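The Long Table: A Week Inside the Kodilgate Border Talks

Jan 7, 2019

I got to Kodilgate on the slow bus with a cold, a borrowed coat and a folder of treaty drafts I'd promised my editor I would read on the way. I read one and a half. The rest I read in the hotel lobby, which had the only working heater on the street, next to two delegates who were pretending not to be delegates.

If you haven't been following the river talks between Brilurau and Grikov (and outside the region, who has?), you picked a good moment to start. After years of letters and canceled visits, the two governments have agreed to sit down as something more than neighbors who nod at each other.
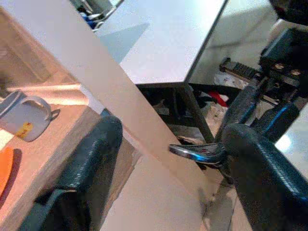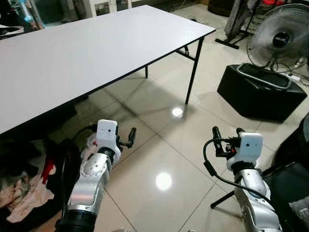 How a fishing quarrel became foreign policy

The whole business began with fish. Boats from the Grikov side had been working the lower Rosser for as long as anyone's grandfather could remember, and boats from Brilurau had been complaining about it for just as long. Then one spring the river shifted in a flood, a sandbar turned into an island, and suddenly both countries had a map with the other one's name in the wrong place.

You can guess what came next. Patrol boats, a burned jetty, a very stiff exchange of notes. For a while the border crossing at Kodilgate closed at noon, and people who lived on one side and worked on the other slept on their cousins' floors.

What cooled things down was a phone line. Two river masters, one from each bank, started calling each other every morning to swap water levels. It wasn't in any agreement and their bosses found out months later. By then the calls had become so useful that stopping them would have been more embarrassing than admitting to them, so both capitals gave the arrangement a name and a letterhead. It's called the Rosser Contact Group, and for a long time that was as formal as it got.

The woman with the green pen

Rattana Yensuk has been mediating since the second round, and I'd been trying to get an interview with her since the third. She finally gave me half an hour over noodle soup, most of which I spent asking the wrong questions.

"You people always want to know who is winning," she told me. "Ask me who is tired. It's a much better guide."

So who's tired? Both of them, she said, and then she asked for more chili.

She marks up every draft by hand in green ink, and the delegates have started to talk about clauses as "greened" or "not greened." The article on dredging was greened on the first evening. The one on joint patrols has been passed back and forth so often that the page numbers have worn off the corner of her copy. She wouldn't let me hold it, but she let me look, and I can report that the word "shall" has been crossed out and put back at least twice in the same sentence.

I asked her if small countries even need a formal pact when the phone line works so well. She thought about that one. Her answer was that the river masters are both close to retirement, and you can't hand a friendship over to the next person with the office keys.

What's on the page

The draft runs to 2 parts. The first deals with the water itself: who measures it, who dredges it, who pays when a dam upstream opens its gates in a hurry. It's dull and it's nearly finished, and I'd bet my borrowed coat it will be signed.

The second part is the one that makes people lower their voices. It would set up a shared patrol, a shared radio channel and a yearly meeting of foreign ministers. Brilurau wants the word "security" in the title. Grikov would rather eat the title. There's a big neighbor to the north who has already asked, very politely, what all this is in aid of, and the Grikov delegates don't want to be the ones answering.

Then there are the fishing permits. Brilurau proposes 2708 a year for both banks together. Grikov's opening number was 1323, and its chief delegate read it out so quietly that the interpreter had to ask for it again. I thought the gap looked hopeless, but an old hand in the press room laughed at me. Permits are what you trade at midnight, he said, when everybody wants to go home.

Out on the bank

On my last afternoon I walked down to the ferry landing. The crossing takes less time than buying the ticket. A man selling roasted corn told me he'd voted for the hard-liners and would do it again, and that he also hoped the talks went well, because his best customers live on the other side. I wrote that down and then bought a second ear of corn, which was a mistake with a cold.

The crossing stays open until ten at night now. Schoolkids use it, nurses use it, and on market mornings the line goes all the way back past the customs shed. Nothing in writing guarantees those hours. A phone call set them and a phone call could end them, and once I'd heard that, I understood Yensuk's point about the office keys a lot better than I had over the soup.

The delegations meet again in April, this time on the Grikov side. The dredging article will be on the agenda for signing, the patrols for more discussion, and I've already booked the slow bus.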